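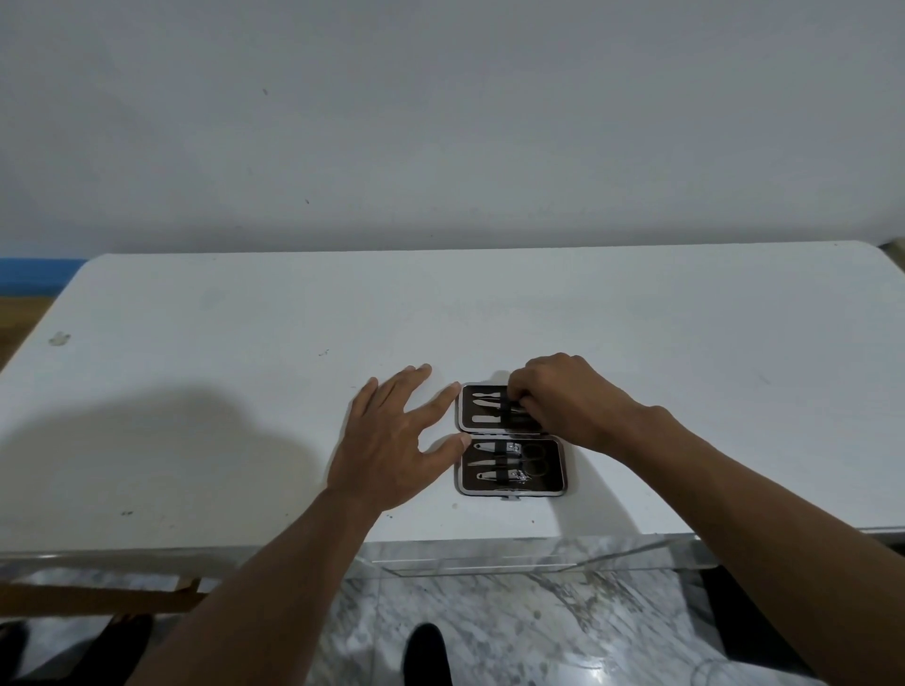
Folding manicure kit, open, silver rim, dark brown lining.

Elastic in old manicure case has a mind of its own — fix or bin?
Asked by Levente Veres in Repairs & Mending

I have a folding manicure case that came from my aunt in Fallthorpe, who kept it in her glovebox for 17 years, through every summer. The tools are fine. The elastic on the bottom side has given up, so every time I open it the nail file slides out and goes under the couch, where it now mostly lives.

I've tried a dab of craft glue (no), and a rubber band (worked until I needed the file). A bloke at the markets quoted me 22 dollars to re-do it, when a new kit at Vanags is 12. I'd still like to keep this one. Can the straps be replaced without pulling the whole lining out?

2 answers

Yesenia Agudelo
Yes, and you don't need to take the lining out, just lift one long edge of it. Most of these are only glued under the rim. Slide a butter knife in and go slowly. If it won't budge, warm it with a hair dryer on low for a minute and try again.

Get flat elastic the same width as the old stuff. Cut it a bit shorter than the gap so it has some pull, then stitch it down between each tool with doubled thread. Put the tools in while you're marking the spots. I did mine with them out the first time and made a lovely row of loops that fitted nothing I owned.

Glue the lining back with contact adhesive, the thin sort, and leave it overnight under a couple of heavy books. Don't use superglue. It goes white and hard and you'll be looking at it forever.

If the lining is real leather, use the old stitch holes where you can — new ones don't close up.

Borix
just buy the 12 dollar one mate. had a pamus set for years, lost half of it, nails still attached

Comment from Levente Veres: Went with the butter knife. The edge came up no trouble. Elastic is on order, file is back under the couch in the meantime.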